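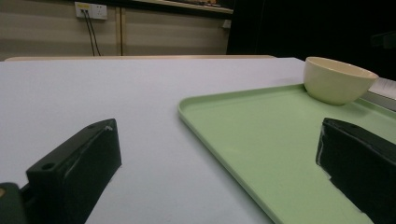 **Harnwood Allotment Association, water supply meeting**
Friday, 7.30 pm

**1. Meter reading**
Usage for April was 467 litres per plot, against an allowance of 180. A leak on the lower standpipe is suspected.
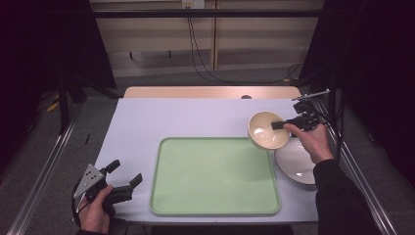
The lower standpipe is to be isolated overnight and the meter read again before it is reopened.

**2. Quotes**
Clemari quoted £1534 for 160 metres of new pipe, trenching included. Skameo quoted for the pipe only. Clemari accepted, subject to a start date.

**3. Questions from plot holders**
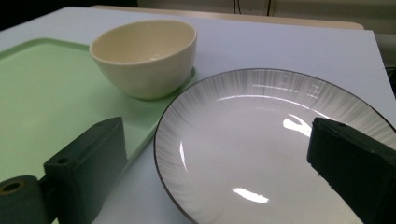 Will the upper taps stay on during the work?

They will, except while the new pipe is being joined to the main.

**4. Next meeting**
Same time, after the second reading.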